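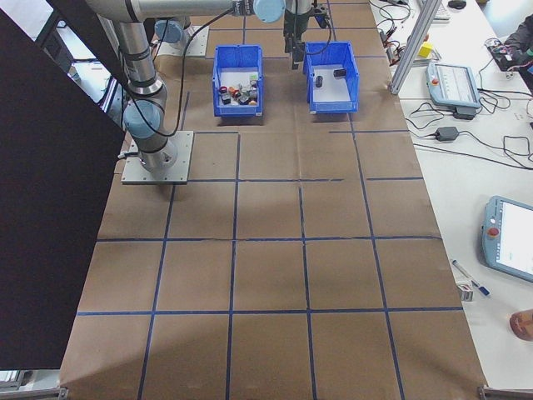

Smaranda's comment on the last entry was that we should stop throwing away the demos where the operator hesitates. A policy that has only ever watched confident hands, she wrote, has no idea what to do when it arrives a little off to one side, and the hesitant runs are full of exactly that.

I've been chewing on it all morning and I think she's right, or right enough to spend the day on!

6 January 2020, Dirnside notebook, two-arm sorting, small parts

Plan was to record the pin component pick again with the Berkurer hand controllers, keep everything (fumbles included), and tag the runs afterward so Achari can be trained with and without them. Alina drove first, I drove second, Lăcrămioara did the tagging.

Before recording we spent a good while on the approach height, which I'd been treating as a detail. It is so not a detail. When the operator comes in low and slides toward the part, the fingers push the foam ahead of them and the part tips. Coming straight down from well above is slower to drive but the recordings look much more alike, and that has to help. Alina has a lovely habit of pausing over the part, squaring up the wrist, then going down in one go. I tried to copy her and kept turning the wrist on the way down. Muscle memory from the old joystick, I suppose.

Things changed on the controller side:

Translation scale down by half for the last bit of the descent. Feels like driving in honey at first and then you never want to go back.

Wrist rotation locked unless the thumb button is held. This alone fixed most of my trouble.

Gripper closing now follows the trigger instead of snapping shut at a threshold. You can rest the fingers against the sides of the part and feel your way (well, see your way, there's no force coming back) before committing. I love this one.

Despina asked whether we'd do better guiding the arm by hand, holding the wrist and pushing it through the motion. We tried it for a short set. For the big moves between bins it's great, very natural, the paths come out smooth and short. For the pick itself your own hand is right where you need to look, and every little push on the wrist shows up at the fingertips. So my vote is hand guiding for teaching waypoints and the Berkurers for anything that touches a part. Ishbel disagrees and thinks a longer handle would sort it out. She's welcome to print one, and I mean that, I'd like to see it.
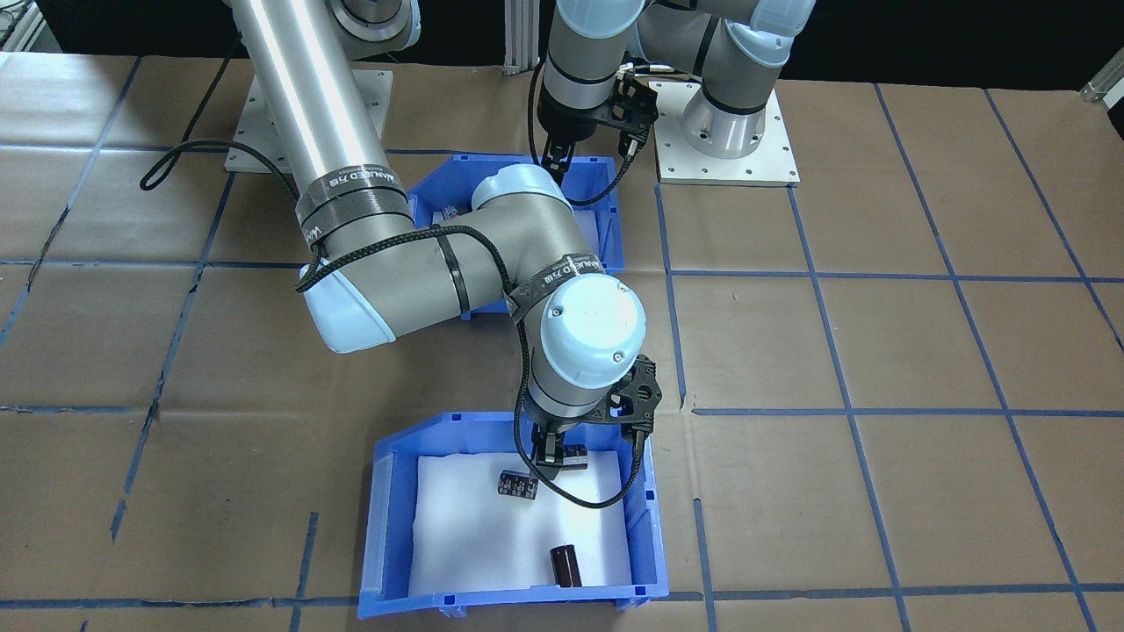
The pin components are still the parts that teach us the most. They want to be held across the body, with the pins left alone, and from the operator's seat it's hard to judge which way the thing is lying until you're nearly on top of it. Alina leans sideways to get a better look, which does nothing at all when you're working from the monitor, and I caught myself doing the same thing by the end of my set.

Recorded: 30 from Alina, 30 from me. Trigger timeout on the recorder is set to 2000 ms, so a long pause with the trigger idle splits one demo into separate files. That bit us with the hesitant ones, of all things! Lăcrămioara spotted it while tagging and stitched the pieces back together. Must raise the timeout before the next session or we'll be chopping up precisely the runs Smaranda wants.

Tags we settled on: clean, corrected, regrasp, abandoned. "Corrected" means the operator drifted off and came back before touching anything. "Regrasp" means they closed, opened and closed again. We argued over two runs that sat somewhere in between and put them under regrasp. Lăcrămioara's rule is that if the fingers moved inward at all, it counts as a grasp. Good rule, keeping it.

First look at the training curves tonight is too early to say much, but I played the corrected runs back at double speed and they are a joy. You can see the decision being made: over, a bit left, stop, square up, down. If Achari picks up even part of that I'll be delighted. The abandoned ones go in a separate folder for now. Smaranda will want those too, I expect, and she can have them once I've worked out how to stop the policy from learning to give up.

Still open:

Recorder timeout, see above. Mine.

Swap operators mid-set so tag and driver don't line up so neatly. Alina and I both.

Second arm sat out of the recorded task. Handover between arms needs its own controller mapping, and Ishbel has a sketch from Metitz she wants to adapt. Aiming for April.

Foam: try fixing down the corners before the next set and see if the tipping goes away.

Left the playback folder open on the shared drive, have a look at Alina's later runs first.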